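Makokha workshop: the sorting bin, August

I was told the new bin would change how we handle odds and ends at Makokha. I have heard that before, about shelves, about drawers, and about a set of labels that cost more than the drawers did.

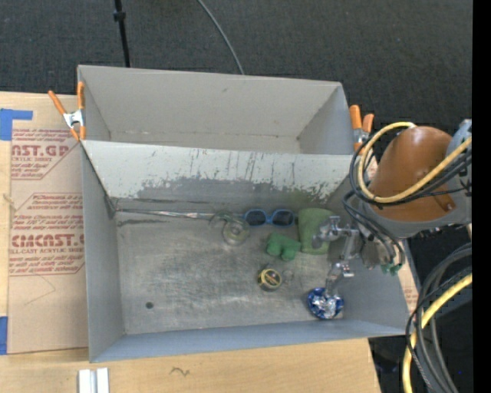 The metal bin, rear side empty. Front side: sunglasses with blue frames, a roll of clear tape, a green cup on its side and the usual company.

The rule, as written up by Stella Owino, is that the back compartment takes things with a known owner and the front takes everything else. Draw your own conclusions about how many people are writing their names on things.

On the paint. Kheri Chege says the worn patch on the divider adds character. I say it's chipped paint, and the dark scratches above it don't improve matters. Marin Pavlović has offered to recoat it – he offered to recoat the bench too, in 2 colors, and the bench is still waiting.

On the clamps. Orange handles, one on each side. I'm fine with the clamps. They may be the best part of the setup.

On the small stuff. The round black container with the yellow ring has been in three different places on the inventory sheet. The chunky green piece is down as "toy?" and I can't do any better than that. If either is yours, see Nyokabi Mrema before 6 in the evening.

Anything left after 30 days goes to the swap table at Skurness. That was also the plan for the drawers, and most of what was in them is still upstairs.

More pictures when there is something in the back half.

Brian Urio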